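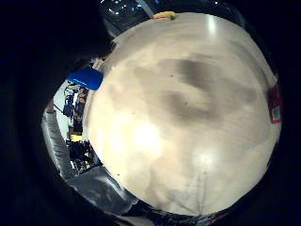

图1 浅米色表面上的亮点和灰褐色暗影。注意上缘的高光，它比周围亮得多。

室内光环境基础 第四讲讲义
桌面上的光：照度、亮度、眩光和影子
授课：Agustina Urrutia
Espinoza 成人技术学校，Galtstead 校区
讲义修订：2024年9月20日

一、先复习上一讲

上一讲我们讨论了天花板上的灯怎样照亮整个房间。有同学在作业里把“照度”和“亮度”写成了同一个东西，所以我先把这两个词再说一遍，请大家在笔记里分开写。

照度，英文 illuminance，符号是 E，单位是勒克斯，写作 lx。它说的是落到一个面上的光有多少。你把照度计平放在桌上，读到的就是桌面那个位置的照度。桌面是黑色还是白色，原则上不影响这个读数。（如果墙壁和家具很浅，光会在房间里多反射几次，读数会高一点，但这是另外的问题，第六讲再说。）

亮度，英文 luminance，符号是 L，单位是坎德拉每平方米，写作 cd/m²。它说的是从某一个方向看过去，这个面发出或者反射出来多少光。眼睛看见的是亮度。所以在同一盏灯下面，一张白纸和一块黑布的照度可以完全相同，但看起来差别很大。

对于完全漫反射的表面，两者有一个简单的关系：

L = E × ρ ÷ π

这里 ρ 是反射比，没有单位，在 0 和 1 之间。新的白纸可以取 0.8，浅色木头常常在 0.4 到 0.6 之间，黑色的布可以低于 0.05。

例题一：桌面照度是 504 lx，桌上放一张白纸，ρ = 0.8。纸的亮度是多少？
解：L = 504 × 0.8 ÷ 3.14 = 128 cd/m²。
如果换成 ρ = 0.05 的黑布，亮度只有 8 cd/m²。照度没有变。

请注意“完全漫反射”这个条件。真实的桌面很少完全满足它。有一点光泽的表面，在某个角度会出现高光，这时公式算出来的结果就比眼睛看到的低很多。第三节会讲这一点。

二、距离和角度

点光源照到一个面上，照度和距离的平方成反比，和入射角的余弦成正比：

E = I × cosθ ÷ d²

I 是光源在那个方向上的发光强度，单位是坎德拉。d 是光源到被照点的距离，单位是米。θ 是光线和面的法线之间的夹角。光垂直照下来时 θ 等于零，余弦等于一。

什么时候可以把灯当作点光源？习惯上，距离要大于灯的发光面最大尺寸的五倍。小灯泡的台灯很容易满足，长的灯管不容易满足。如果你在长灯管下面直接用这个公式，结果会不准确，考试的时候我会给出合适的条件，平时工作的时候你要自己判断。

例题二：台灯在桌面正上方 60 厘米，正下方的照度是 504 lx。把灯提高到 90 厘米，正下方的照度是多少？
解：距离变成原来的 1.5 倍，照度变成原来的 1/2.25，即 224 lx。
再提高到 120 厘米，照度变成原来的四分之一，即 126 lx。

很多人对这个结果感到意外。把灯提高一倍，感觉上没有那么暗，这是因为眼睛会适应，而且我们对亮度的感觉不是线性的。照度计没有这种适应的能力，因此做记录的时候要相信仪器，不要相信感觉。

例题三：灯仍然在 60 厘米高，假设它向各个方向的发光强度相同。离正下方 60 厘米远的桌面上，照度是多少？
解：这时光线的入射角是 45 度，距离是 60 厘米乘以根号二。距离的平方变成两倍，余弦是 0.707，所以照度是 504 × 0.707 ÷ 2 = 178 lx。

从正下方到旁边，只移动了一个手臂的长度，照度已经下降到原来的三分之一多一点。手工台上经常发生这种情况：中间很亮，边上很暗，而人的材料偏偏放在边上。Trinidad Ojeda 在上一期课程里画过她自己缝纫桌的照度分布图，画得很清楚，我放在资料室的蓝色文件夹里，可以借去看，请不要带走。

带灯罩的台灯，情况还要不同一些。灯罩把光集中在一个圆锥里，圆锥以外的照度下降得更快。所以例题三的假设对带罩的台灯不成立，你算出的 178 会比实际的大。

三、表面：漫反射、光泽和高光

把表面分成三类比较方便。

第一类是漫反射表面，例如没有涂层的纸、粗布、石膏。光从一个方向来，向各个方向散开。你换一个位置看，亮度基本不变。

第二类是镜面，例如镜子和抛光的金属。光只向一个方向反射，入射角等于反射角。你在镜面里看到的是灯的像。

第三类在两者之间，日常的东西大多数属于这一类。它有漫反射的底色，上面再加一层模糊的高光。塑料、上过漆的木头、瓷器都是这样。高光的位置随着眼睛和灯的位置移动，底色不移动。所以要判断一个亮斑是高光还是表面本来就浅，最简单的办法是移动你的头，看它是否跟着移动。

这里有一个词的问题。中文里“反光”有时候指反射光这个现象，有时候指看着不舒服的高光。我在讲义里只用“高光”和“反射眩光”，希望大家在作业里也这样写，否则改作业的时候我不确定你说的是哪一个。
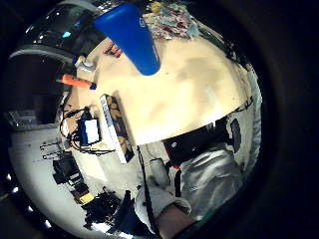
图2 浅色桌面、有一点光泽的蓝色锥形物和左上方的黑色光亮外壳。三种表面对光的反应不同，可与第三节的分类比较。

对于浅色桌面，高光不太容易被注意到，因为底色已经很亮，高光和底色的对比不大。对于黑色的光亮表面，底色的亮度很低，同样强的高光就非常显眼。这也是为什么在黑色的光亮桌面上工作，眼睛容易累：人不断看见灯和窗户的像。选桌面的时候，我建议选择哑光的、中等偏浅的颜色。太白的桌面也有缺点，它和白纸没有区别，纸的边缘不好找，而且在强光下面整个桌面会变得刺眼。

如果桌面已经买了，不能换，可以做以下几件事：

一，移动灯。把灯放在不会使反射光进入眼睛的位置，通常是侧面，不要放在正前方。
二，在桌上铺一块哑光的垫子。
三，调整桌子和窗户的关系，让窗户在侧面。

做第一件事不花钱，所以总是先试它。

四、影子

影子有两个部分。中间完全没有光源照到的部分叫本影，周围只有一部分光源照到的叫半影。光源越小，半影越窄，影子的边缘越硬。光源越大，半影越宽，影子越软。阴天的时候整个天空都是光源，所以几乎看不到影子的边缘。

物体离桌面的高度也有影响。把一支铅笔贴着桌面，影子的边很清楚；把铅笔慢慢举起来，边缘就慢慢散开，最后影子几乎消失。请在家里做一次，用一盏台灯就够。要同时关掉顶灯，否则影子会变浅，看不明显。

有两盏灯，就有两个影子。两个影子重叠的地方最暗，没有重叠的地方比较浅。在手工台上，两个方向相反的影子有时比一个影子更讨厌，因为眼睛不知道哪一条是物体的边，哪一条是影子的边。Leandro Navarrete 做木工的测量时遇到过这个问题，他把两盏一样的台灯放在左右两边，结果画线的时候总是画歪。后来他把一盏灯换成朝天花板照，影子变软了，问题小了很多。

对于写字和画图，传统的规则是：用右手的人，光从左前方来；用左手的人，光从右前方来。这样手的影子落在已经写完的一边。这个规则在大多数教室里是对的，但是它假设人只用一只手工作。

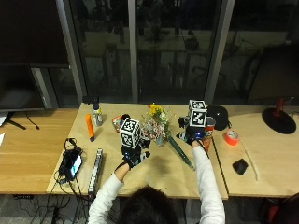 两只手都要在桌面上移动的工作，没有一个方向是完全合适的。光从左边来，左手的影子会落在右手要拿的东西上；光从右边来，情况相反。这类工作应该用大面积的光源，位置在人的前上方，让两只手的影子都向身体这一边落下，同时增加房间的一般照明，使影子不太深。头也会挡住光。如果顶灯在人的正后方，坐下以后上身向前弯，头和肩的影子正好盖住工作区。安装以前要请使用的人坐下来，做一次真正的动作，再决定灯的位置。只看平面图是看不出来的。

影子的深浅可以用一个简单的比值来描述。在同一个点，先测没有遮挡时的照度，记作 E1；再用一个小的不透明的板挡住主要的灯，测得的照度记作 E2。影子深度等于：

S =（E1 − E2）÷ E1

例题四：某工作点的台灯提供 504 lx，房间的一般照明另外提供 200 lx。挡住台灯以后，影子深度是多少？
解：E1 = 704，E2 = 200，S = 504 ÷ 704 = 0.72。
如果把台灯提高，使它只提供 224 lx（见例题二），而一般照明不变，则 S = 224 ÷ 424 = 0.53。总照度降低了，但影子也浅了。哪一种更好，要看工作的性质。

这个 S 是我在课上用的量，方便比较，不同的书可能有不同的定义。

五、窗户和日光

日光的照度变化很大。我在 Flallstead 的旧教室里做过一次测量，时间是七月，上午，窗边的桌子读到 2,829 lx，靠里面墙的桌子读到 200 lx。两张桌子在同一个房间里，相差十四倍。坐在里面的学生没有抱怨太暗，坐在窗边的学生却抱怨看不清屏幕。

从这个例子可以学到两点。第一，人对绝对的照度不太敏感，对视野里的对比更敏感。第二，光多不等于看得清楚。如果窗户在屏幕后面，眼睛会适应窗户的亮度，屏幕就显得暗。如果窗户在人的背后，屏幕上会出现窗户的像。所以屏幕最好和窗户垂直。

窗帘的作用也要分清楚。厚的窗帘挡住光；白色的薄窗帘把直射的阳光变成漫射光，让窗户变成一个大面积的、比较柔和的光源。对于手工台，薄窗帘常常就足够。但是直射阳光打在薄窗帘上时，窗帘本身会非常亮，也可能成为眩光的来源，这时坐的方向仍然要注意。

计算日光的方法，我们在第七讲学习。现在只要求会测，会记录时间和天气。没有写时间和天气的日光数据，我不能给分数。

六、颜色

灯光的颜色用相关色温表示，单位是开尔文。数值低的偏黄，数值高的偏蓝。这和日常说的“暖”和“冷”方向相反，初学的人常常弄错：色温低，叫暖光；色温高，叫冷光。

在暖光下看一个米白色的东西，会觉得它更黄。我们的视觉会做一部分修正，相机的自动白平衡也会做一部分修正，但是两者修正的程度不一样。所以用照片判断材料的颜色不可靠，需要的时候要在照片里放一张标准灰卡。

显色指数是另外一个量，和色温没有直接关系。两盏灯可以有相同的色温，而显色指数相差很多。做缝纫、配线、修补瓷器这一类工作，需要分辨接近的颜色，应该选显色指数高的灯，我建议不低于 90。整理文件则不需要那么高。Pilar Urrutia 曾经在显色性很差的灯下把深蓝和黑色的线用混了，整件衣服拆了重做。她是我的姐姐，所以这个故事我听过很多次。

七、测量练习

本周的练习是测量你自己的工作桌。没有照度计的同学可以向实验室借 Gavel 照度计，登记表由 Ximena Mansilla 管理，借用时间是一天。手机上的测光程序可以用来练习，但是不同的手机差别很大，请在报告里写明。

步骤如下。

把桌面分成大小相同的方格，每行四格，一共三行。画一张草图，标出灯、窗户和座位。

打开照度计，等读数稳定。传感器要平放，不要拿在手里，也不要让你的头和手挡住光。读数的时候身体向后退。

先在只有一般照明的情况下测每个方格的中心，再打开台灯测一次。两次的数据写在两张表里，不要写在一张表里用斜线分开，那样很容易看错。

计算平均照度，再计算均匀度。均匀度等于最小值除以平均值。

选一个你最常工作的点，测 E1 和 E2，算出影子深度。

坐在平时的位置，慢慢左右移动头部，记下哪些位置能看到高光。用文字写就可以，例如“桌面左后方，坐直时可见，低头时不可见”。

最后提出一个改进，只改一件事，改完再测。如果同时换灯、换位置、又铺垫子，你就不知道是哪一个起了作用。

报告不超过两页，草图和表格不算在内。单位要写清楚，lx 的两个字母都是小写。

八、思考

下面的题目不交，下次课讨论。

桌面的平均照度很高，但均匀度很低，对读书的人和对做缝纫的人影响一样吗？

一个房间全部使用漫射光，完全没有影子。在这样的房间里检查布料表面的小疙瘩，会容易还是困难？（提示：想一想光从很低的角度擦过表面时的样子。）

把例题四的一般照明增加一倍，影子深度变成多少？要让影子深度等于 0.5，一般照明需要多少？

下一讲内容是灯具的配光曲线，请带尺子和量角器。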